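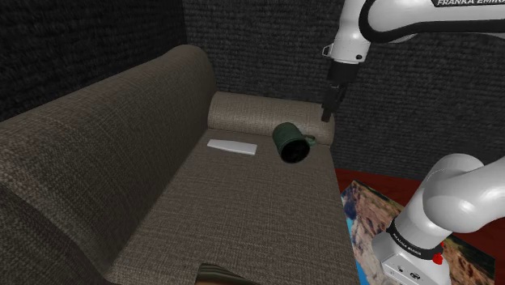 Sofa set, 788 out of 800 "good": does anyone believe this?

dryjoint
I've been going through the Nevthorpe sofa episodes, all made in Bravulix. The notes say 800 runs were gathered and 788 passed. I've watched 21 and I'm not convinced. The mug is lying on its side on the seat, the gripper is hanging over it, and the label just says "mug, sofa". Is a tipped mug the starting state or a failed grasp? A learner can't tell from that, and neither can I.

pellmell_k
It's the starting state. The mug gets dropped in at a random angle. Read the settings file before you accuse people of fiddling the numbers.

dryjoint
I did read it. It gives a range for the angle and says nothing about what counts as a pass. If the check is "object still on sofa at the end", I could score 788 by leaving the arm switched off.

tealeaf
Bit harsh, but I'd like to see the pass rule as well. My bigger worry is the flat white thing. Very thin, lying on a soft seat, two straight fingers coming from above. Fine in a simulator, where the cushion does as it's told. I wouldn't expect much from it on a real sofa.

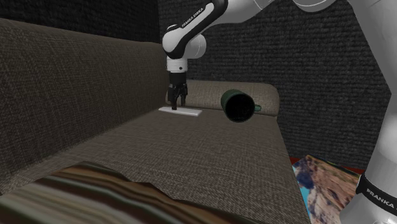
Re: the flat white object

tealeaf
Grabbed one with the fingers right down by it. They're slightly apart and the tips are almost on the cushion. From one still I can't say if it's about to grab or has just let go, and the label doesn't help.

pellmell_k
So use the joint log and finger width. Stills were never meant to carry the labels.

dryjoint
Finger width is missing in 5 of the 21 I opened.

pellmell_k
Didn't know that. Which ones? The Dağdelen export dropped a column in April, could be the same bug.

tealeaf
That would explain the gaps. Doesn't explain 788.

dryjoint
Will post the episode list tonight. Until I see the pass rule I'm not training on any of it.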